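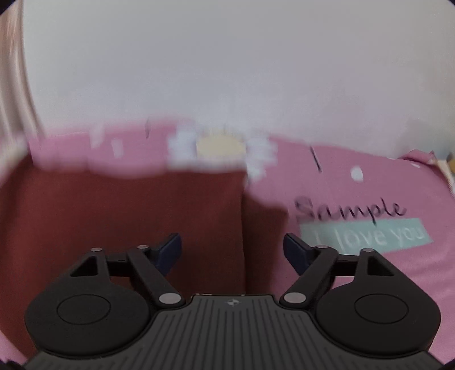 Gripper Diary: Folding, Day Nine of the Sosel Set

We use cookies to remember your reading settings. Accept | Manage

Print this page | E-mail this page

Started at 9 in the morning in the bedroom. Onetti wants up to 2000 takes for the Dreltis folding set, and we went in today with 646. The job is the same as yesterday: hold the gripper, squeeze the handle, fold the clothes the way we'd like the robot to fold them, put everything back and go again.

I spent the first half hour on pinches. Soft maroon cloth is hard to take in one layer. If I come in flat, the fingers skate over it. If I come in steep, I get the layer underneath too. Tipping the gripper a little and closing slowly went best, so I kept to that and wrote it on the card. 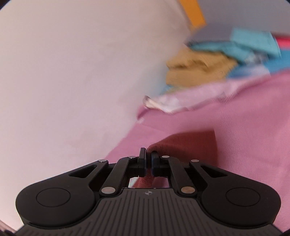
Before lunch

Takes are running too long. The guide says 12 seconds for a single fold and I'm over that nearly every time, mostly at the start while I make up my mind where to grab. Tried deciding before pressing record. It helped a bit.

Two of us in the room for the next batch, one on the gripper and one helping with a bare hand. I had doubts about letting a hand into these takes, but the Olmedo notes allow it as long as the take is marked "assisted." My other problem is speed. When I turn my wrist fast the whole view smears, and those takes get thrown out. Must slow down on the turns.

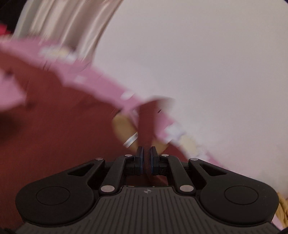 Renata Hobbs

Lunch was soup. Forearm sore from the handle, so I switched to the left hand for a while and was clumsy with it. Kept the takes anyway. They asked for both hands.

Sweaters after that. The rust-brown one goes on the pink bedspread with a sleeve out to the side. Sleeve in first, then the body. The cuff is the best place to start because there is an edge to close on, but the sleeve twists if I lift too high. I drag it now, just clear of the spread.

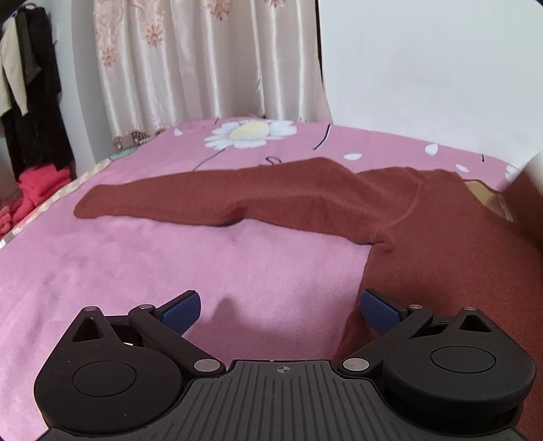
Late afternoon

Uploaded the lot and went through the flagged ones. Most were my fast turns. A few had the fingers closing on nothing, and I left those in with a note asking if they're wanted as misses.

To do tomorrow: charge both batteries, wipe the lens, ask about the misses, more left-hand takes.

Contact | Copyright, all rights reserved | Back to top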